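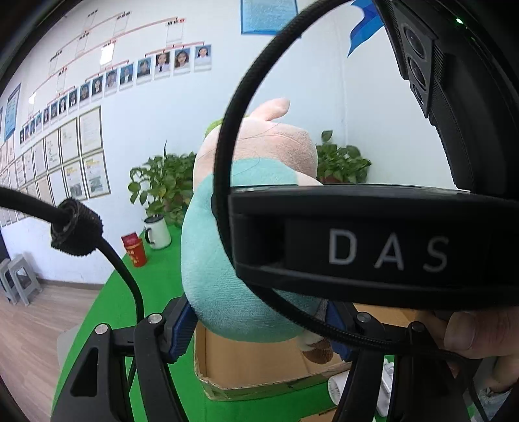

Donnerstag, kurz nach vier

So, Kuscheltierkiste, zweiter Anlauf! Heute vor allem Plüsch mit gemischten Stoffen, also auch das Rosa-Türkise mit dem runden Ohr. Oben ist es zartrosa, unten dieses fusselige helle Türkis, und genau da bleibt beim Sortieren immer alles hängen. Auf dem Rosa sind dunkle Haare, die muss ich vor dem Wiegen noch mit der Fusselrolle abnehmen (Gleice, hast du die mitgenommen? Im Schrank liegt nur die leere Hülle).

Einteilung nach Gewicht bleibt wie besprochen: bis 300 g in die flachen Kisten von Kemo, alles darüber ins Regal. Der große Hase wiegt fast 700 g, keine Ahnung, womit der gefüllt ist, der kommt erst mal nach ganz unten.

Arnulfo wollte die Nähte prüfen, bevor wir waschen. Vier Stück habe ich ihm rausgelegt, bei einem ist die Naht am Bein offen. Gewaschen wird kalt im Netz, die fusseligen bitte getrennt von den glatten, sonst haben wir wieder überall Flusen – letztes Mal habe ich ewig gezupft!

Offen: neue Etiketten drucken, Kiste 7 hat noch keins. Und Garn in Rosa bestellen, das alte ist viel zu grell.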